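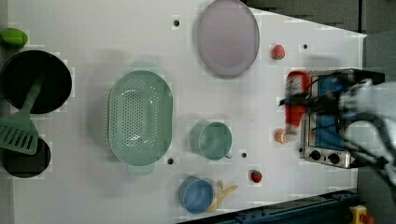
Subject: Re: [birnari-kitchen] What goes back on the shelf

Hi all,

I've read the thread twice and I think we agree on more than the tone suggests. Taking Radwa's points in order, with hers quoted where I'm answering.

> Can we please decide about the colander. It's enormous and it lives on top of everything else.

It stays. I know it's big. I'm the one who put it in the low cupboard last August and then had to take out the whole low cupboard every time someone made pasta. But it's the only thing we own that will drain enough for a full house, and the pale green has grown on me, the way a roommate's music does. The handles at either end fit over the sink if you set it crosswise. Moataz claims it doesn't. Moataz has been setting it lengthwise.

> The frying pans. Why are they never nested?

Because someone always leaves the green spatula lying in one of them. I'm not naming anyone, though Amr may wish to look at his shoes. Slotted spatula goes in the drawer, pans go one inside the other, and a sheet of paper towel goes between them so the coating survives until the lease is up.

> Mugs: I'd keep the teal one and the blue cup and send the rest to Salem's sale.

Fine by me. The teal mug has a handle you can get a whole hand through. The blue cup I can take or leave, but Hauke drinks from it and I'd like Hauke to go on doing the recycling.

On food left out: I don't want a rule. I want people to look at the counter before they go to bed. If there's a banana, put it in the bowl. If the red squeeze bottle is out, it goes in the fridge door, cap down, and please wipe the cap, which by the end of a week looks like something from a crime show.

The shelf itself is 32 inches wide. I measured it after Radwa said 30 and Amr said "wide enough." My proposal for what goes where:

- bottom: colander, with the pans beside it
- middle: plates, flat, biggest underneath
- top: mugs and cups, handles facing out

I left the big purplish plate for last on purpose. Radwa's original message is below for anyone who deleted it, which I gather is most of you. 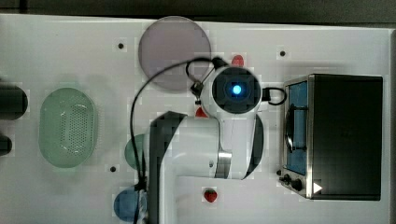
*By Radwa Lahlou, to birnari-kitchen, 7:32 a.m.*

> Morning everyone,
>
> I want to talk about the plate. You know the one. It's too large for the dish rack and we use it for everything, so it's always in the way and always dirty. I've eaten toast off it. It's like eating toast off a parking lot.
>
> I'm not asking to get rid of it. I'm asking that it be a serving plate, and that a person having one egg use a smaller one. We bought a stack from Jultard for 88 cents apiece and they've barely been touched.
>
> Also the colander, the pans and the mugs, but the plate first.
>
> Radwa

So, the plate. Serving only, agreed. I'd add fruit to the list of permitted uses. A few strawberries look good on it, and it gives them somewhere to be other than the table.

Radwa, if you can bring the Jultard plates up from the basement, I'll clear the middle shelf tonight after nine. Amr has the box for Salem. Please don't put the spatula in it.

Demetrio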